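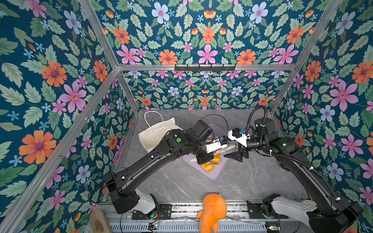 Last updated: Monday, May 3, 2021

I have worn glasses since second grade, and in all that time I have never once picked out a pair while able to see my own face in them. That is the basic joke of buying eyewear. You take off the thing that lets you see, put on a thing with blank plastic in it, and lean into the mirror until your forehead touches the glass. Then you form an opinion.

My old frames gave out in March. The left hinge had been loose for a year, and I'd been tightening it with the tip of a paring knife, a method I can't recommend to anyone who likes their thumbs. One morning I pulled a sweater on over my head and the arm came off inside the sleeve. I found it at lunchtime.

So I went shopping, and since several people have asked me where the new ones came from (two people, and one of them was my dentist), I'm writing it all down.

The mall place

My first stop was the optical counter at Whitlock, mainly for the parking. They have a wall of frames sorted into Men, Women and something called Expressions, which as far as I could tell meant purple. I tried on a great many. The lighting in there comes straight down from the ceiling, so every frame gives you the look of a man being questioned about a boat.

The salesperson was kind and said that each pair "opened up my face." I don't know what my face had been doing up to then. I asked for something smaller and was told that smaller was over. Everyone is wearing them big now. I tried on a big pair. They touched my eyebrows and my cheeks at the same time, and when I smiled they rose like an elevator.

I left with a brochure for lens coatings. There are a lot of lens coatings. One of them repels dust, one repels water, and one repels blue light, and if you buy all three it costs $200 before anybody has mentioned the actual lenses. I have lived with dust on my glasses for most of my life and we've come to an understanding.

The mail-order weekend

Next I tried one of those home trial boxes. Clalten sends you a handful of frames, you wear them around the house, and you send back what you don't want. I had high hopes for this. The frames came in a gray box with a little card telling me to "live in them."

I lived in them. I did the dishes in the tortoiseshell ones, unable to tell whether the dishes were clean. I wore the clear ones on a video call and a coworker asked if I'd been swimming. The round ones I liked very much until I walked past the hall mirror and saw my grandmother, whom I loved, but she had a different jaw.

The real trouble was the bridge. I have what the fitting guide called a low bridge, meaning my nose starts later than expected, and every pair in the box slid down it on a schedule. I'd push them up, read a paragraph, and push them up again. By Sunday evening I had a red spot on my knuckle. All of them went back in the mail.
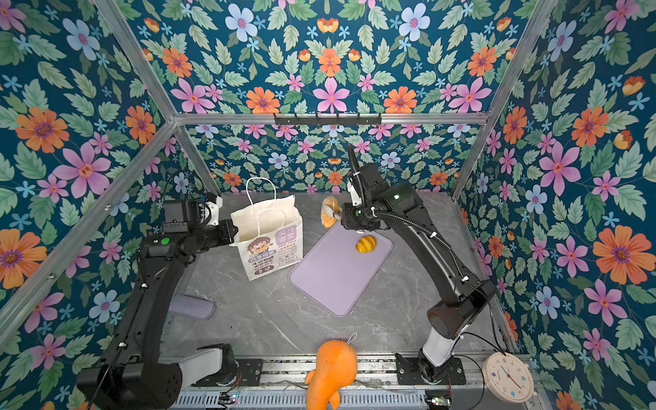
The shop on Sodbridge

There is an optician on Sodbridge Street that I must have driven by a thousand times. It has a narrow front window with dusty velvet stands in it, and I had always assumed it was either very expensive or closed. It was neither, although it does shut for lunch at hours known only to itself.

The owner looked at my nose before she looked at anything else. She didn't say my face needed opening up. She said, "Well, those aren't going to stay on you," about the old pair, which I'd fixed with a dab of glue, and went off into the back and returned with a tray.

Everything on the tray had been chosen with the nose in mind. Some had the adjustable pads on little wire arms, and some were acetate with the bridge built up thicker so that it would sit where I actually have something to sit on. I hadn't known that second kind existed. I'd thought plastic frames either liked you or they didn't.

She measured things with a small ruler and wrote the numbers on her hand. She also took photos of me in each pair on her phone and gave me my own old glasses back to look at them with. It took five seconds. I cannot believe I have been pressing my forehead to mirrors all these years.

The ones I bought

They're from a line called Stovov, model 2103, in a color the catalog lists as Wet Bark. They are brown. In direct sun there's some green in there, so I suppose it's mossy bark, but let's not encourage them.

The shape is squarish at the top and softer at the bottom, and the size is 39 millimeters from top to bottom of the lens, deep enough for my progressives. That matters if you've reached the age for progressives. In a shallow frame the reading part ends up as a thin stripe along the bottom edge, and you spend the day with your chin in the air like someone who has smelled something. I did that for three years and thought it was my posture.

The hinges have a real screw through them, and the owner put a drop of something blue on each one so they won't back out. The pair weighs 28 grams with lenses, according to her scale. I couldn't tell you what my last ones weighed, but when I put these on I kept reaching up to check that they were there.

I got one coating, the anti-reflective. I turned down the dust one on principle.

Complaints, for balance

The case is enormous. It's a hard brown clamshell that would comfortably hold a baked potato, and it fits in no pocket I own. I've gone back to the flattened cloth sleeve from two pairs ago.

The arms are also thicker than I'm used to, so at the far left and right of my vision there's a brown post where the world used to be. I noticed it constantly for a week while driving and now only notice it when I'm writing about it, such as at this moment.

And they took a long time. She told me ten days and it was closer to three weeks, because the lab sent the first set of lenses back with the reading part too low. I'd rather have them right, but I did spend those extra days in the glued pair, and the glue let go twice, once in a grocery line.

If you're about to do this yourself, bring your old glasses even if they're in pieces, and have somebody take your picture in the new ones. Ask about the bridge before you fall for a color. Go in the morning if you can. By four in the afternoon your nose is oily and nothing stays on it, and you'll end up blaming a perfectly good frame.

I've kept the old pair in the kitchen drawer as a spare. The arm is in there too, somewhere under the batteries. I'm due back in July to have the new ones adjusted, and I may ask whether she can do anything for the hinge.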